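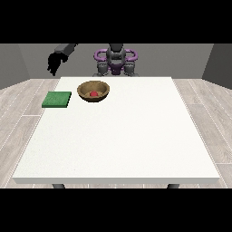
How a lump of clay becomes a bowl

Have you eaten from a bowl today? Perhaps it was porridge, or soup, or a few grapes. People have eaten from bowls for so long that we don't know who made the first one. It was made long before there were kings, books or wheels on carts.

Bowls can be made of wood, metal, glass or plastic. On this page we talk about the ones made of clay.

What is clay?

Clay comes from rock. Rain, frost and rivers break rock into smaller and smaller pieces, and some kinds of rock are also changed by the water itself. After a very long time there are grains so tiny that you cannot see a single one with your eyes. The river carries them away. Where the water is slow, they sink and lie down in a thick layer.

The grains in clay are flat, like very small plates. When there is water between them, they can slide over each other. You can feel it when you press wet clay with your thumb: it moves, and then it stays where you pushed it. Sand can't do this. A sandcastle stands for an afternoon, but you cannot pull sand into a thin wall.

Clay can be grey, white, yellow, red or nearly black. The red and brown ones have iron in them, the same metal that goes rusty on an old bicycle.

Getting the air out

Before the potter makes anything, she must knead the clay. It looks very much like making bread, but there is an important difference. The baker wants bubbles and the potter does not. A bubble makes a weak place in the wall of the bowl. Kneading also makes the clay equally soft everywhere, so there are no hard lumps to surprise the fingers.

Three ways to make a bowl

The oldest way is to pinch. You make a ball of clay, push your thumb into the middle, and pinch the sides thinner while you turn the ball in your hand. It is slow, and the bowl is usually a little crooked.

The second way is with coils. You roll the clay into long snakes and lay them in rings, one on top of the other. Then you rub the joins smooth with a finger. In this way people can make pots that are taller than a child.

The third way is to throw. No one throws anything through the air! It is only an old word that once meant to turn or to twist. The potter puts the clay on a wheel that spins, wets her hands, and opens the clay with her thumbs. The wheel goes round and the hands stay almost still, and the wall grows up between the fingers. A good potter needs only a few minutes for a small bowl. A beginner needs many more, and often has a wet heap at the end.

Drying

Now the bowl must wait. When it has dried for a while it becomes "leather-hard". It keeps its shape when you lift it, but you can still cut patterns in it with a knife.

Then it dries until it feels like chalk. It also becomes smaller, because the water between the grains has gone and the grains have moved closer together. If one side dries too quickly, that side shrinks first and the bowl can crack. Potters often put a cloth or a plastic bag over their work to make it dry slowly.

A dry bowl is not finished. If you put it in a bucket of water, it will fall apart and become mud again.

Into the fire

The oven for clay is called a kiln. It is much hotter than the oven in your kitchen, so hot inside that everything glows orange. In this heat the last water leaves the clay, also the water that is locked inside the grains. The grains begin to stick together at their edges. After that, the clay can never go back to being mud.

Many bowls go into the kiln two times. Between the first and the second firing they are covered with glaze, a kind of thin liquid with very fine powder in it. In the kiln the powder melts, and when it cools it is a layer of glass. The glass stops the soup from soaking into the bowl, and it makes the bowl easier to wash.

The colour of a glaze before firing can be very different from the colour after. A dull pink one can come out green. Potters write everything down in a notebook, and still they are sometimes surprised when they open the door.

The bowls at Duvholm

In our small museum at Duvholm there are 3176 bowls and pieces of bowls. The oldest is 2000 years old. It has no glaze, and close to the rim there is a small dent which fits exactly to the end of a finger. Somebody pressed too hard, and then the fire kept the mark.

Our kiln in the yard holds 80 bowls when it is full. We fire it in May, and it needs a whole night to cool before we can open it.

Words to remember

Coil - a long roll of clay, like a snake.
Glaze - the glassy layer on the outside of many pots.
Kiln - a very hot oven for clay.
Leather-hard - partly dry, firm but still easy to cut.
Throwing - making a pot on a spinning wheel.

Text: Frida Ladefoged
Thanks to Sigrún Brynjólfsdóttir for help with the part on glazes.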